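Pratudano teaching handles: two months with the paired kit

Rating: 4 out of 5

I bought the Pratudano set in August to replace a games controller, which I had been using to steer a single arm. It was slow work and my recordings were poor. The set lets you hold one small handle in each hand, and the arms on the table copy what you do. You squeeze the trigger and the fingers close. The software saves the movement along with the camera views, and you train from that.

There are two versions. A single handle costs £699 and the pair is £1,199. I would get the pair if you have two arms, as adding a second handle later means paying the full single price again.

Setting up took an afternoon. Most of that went on the mounting plates from Zaltwood, which are sold separately and come with screws that are too short. The handles themselves paired at the first attempt. The printed guide is thin, but the online one is good and has a proper section on calibration. Do the calibration every time you switch on. I skipped it once and lost a morning's recordings to an arm that sat a finger's width off to the left.

My test job was moving shallow plates on a white table. It sounds easy and it is a fair test of the handles, as a low rim gives you very little to get hold of. 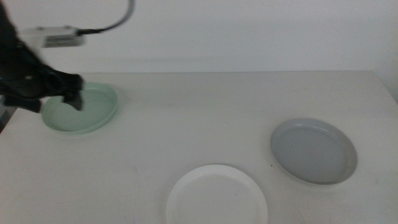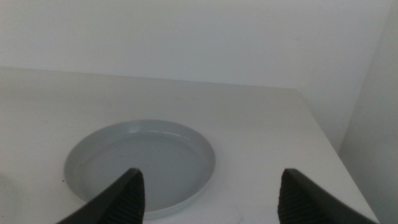
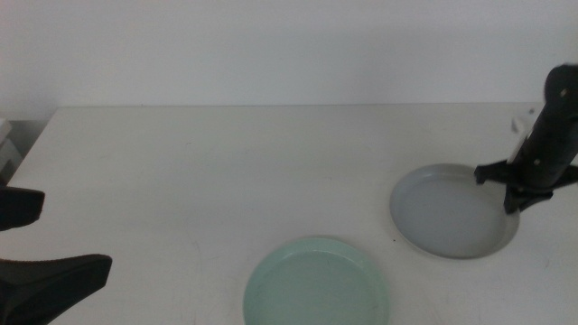 The trigger is the best part. It has a long, even travel, so you can stop with the fingers part-way closed and hold them there. With the controller I could only do open or shut. My first session gave me 7 recordings worth keeping. By the end of the second week I was getting 24 in the same time, and the movements looked a good deal calmer when I played them back.

The delay between hand and arm is small enough to forget after a few minutes. You do notice it if you move fast, and the arm will overshoot a little. I slowed down and the problem went away, though that does make for longer recordings.

Now the complaints. The handles are heavy at the front and my wrists ached after an hour. There is no force feedback, so you are judging contact by eye, and when a rim is the same colour as the table that is hard – I ended up leaning over to check from the side. The pause button is right under the thumb and I pressed it by accident more often than I would like. You can turn it off in the settings, but then you need a foot pedal or a keyboard to stop a recording.

I also borrowed the Odent glove for a weekend. It is lighter and more comfortable, but the fingers drifted and I had to reset it all the time. For picking things up by the edge I preferred the handles.

Talukder, the shop I ordered from, swapped a faulty cable without any fuss. The replacement came with a longer lead, and I have left that one on the right-hand side.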